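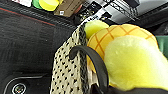

Zsolt Borbély wrote back to my last call asking whether you need to be any good at mending to join in, and no, you don't. He had a coat with both pockets gone and a vague memory of sewing on a button at school, and he was worried he'd slow the rest of us down. Zsolt, you're in. Bring the coat!

So, for everyone who missed it the first time: I'm looking for 15 people to take part in Wallerel, a mending circle that will run through the summer in the back room at Sipos. I've wanted to do this since January, when I pulled a bag of clothes out of my closet and realized I'd been moving it from apartment to apartment for years without fixing a single thing in it. Maybe you have a bag like that too (I bet you do).

We meet every 2 weeks, in the evening, and each session runs as long as people feel like staying. I'll show one kind of repair at the start – a patch, a darn, a zipper if I'm feeling brave – and after that everybody works on their own stuff. Knits, canvas, jeans, tote bags, the lining of that jacket you like, all fine. Please wash things first. I can't help with leather, and I won't touch wedding dresses, I've learned my lesson there.

What I ask from you: come to most of the sessions, and keep a little notebook of what you fixed and how long it took. I'm putting together a small printed booklet at the end, with Tilliteo doing the printing, and your notes will go into it with or without your name, whichever you like. We're planning on 200 copies and you get one, plus a couple for your mom.

It costs $30 for the whole summer, which covers thread, needles, patches and the tea. If that's a stretch, tell me and we'll work something out, no long explanation needed. Scissors you should bring yourself – I only have the one good pair and I get weird about lending it.

I'm also looking for one person to help me run things. It's paid by the session (not a fortune, write and I'll tell you the number). You'd set up the tables, keep the sewing machine threaded and sit with beginners while I'm tangled up with somebody's zipper. Patience matters more to me than fancy stitches.

To sign up, drop a note in the box at Sipos or leave a message at the Skullatach counter next door, with your name, a phone number and the first thing you want to fix. Please get it to me by 18 May 2018. I'll call everybody back, even if we're full.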